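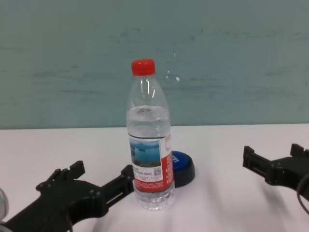 How I get the label off a plastic water bottle (and all the gunk too)

I go through a lot of plastic bottles. I'm not proud of it, but the tap water at my place in Loseck tastes like a garden hose, so bottles it is, and I've gotten into the habit of saving the good ones. They turn into plant waterers, bird feeders, funnels, rice shakers, you name it. First, though, the label has to come off, and a paper label can be a real pain.

What you need:
A bottle with the cap on
A bowl deep enough to lay it in
Warm tap water and dish soap
An old plastic gift card
Cooking oil and baking soda
A rag you don't love

Step 1. Leave the cap on, and leave some water in there too! I used to empty mine first and the sides kept caving in under my thumb. A bottle with water in it pushes back, and it's so much easier to rub.

Step 2. Find the seam. Run a fingernail around the label until you feel the spot where one end overlaps the other. If it lifts, pull slowly and keep your hand low, close to the bottle. Sometimes the whole thing comes off in one go and you can skip to the end (lucky you).

Step 3. If it rips, stop pulling. Lay the bottle in the bowl with warm water and a squirt of soap and go do something else for half an hour. Warm, please, never boiling - I shrank a bottle into a sad little corkscrew that way last February.

Step 4. Push the wet paper off with the edge of the gift card. Work up and down along the straight part of the body. If your bottle has molded rings near the label, go sideways when you reach them so the card doesn't skip.

Step 5. Now for the glue. Mix 2 spoonfuls of oil with 2 of baking soda, smear it on, wait ten minutes and rub with the rag. My neighbor Ljubica swears by peanut butter, which works fine, but then your bottle smells like lunch.

Step 6. Wash it with soap, empty it, rinse the inside and let it dry upside down with the cap off. I keep the caps in a jar, especially the bright red ones. My niece uses them as checkers.

If you're making a plant waterer, poke 4 small holes in the cap with a hot needle, fill the bottle and push it neck down into the soil. Mine goes in with the tomatoes, right up to the shoulder.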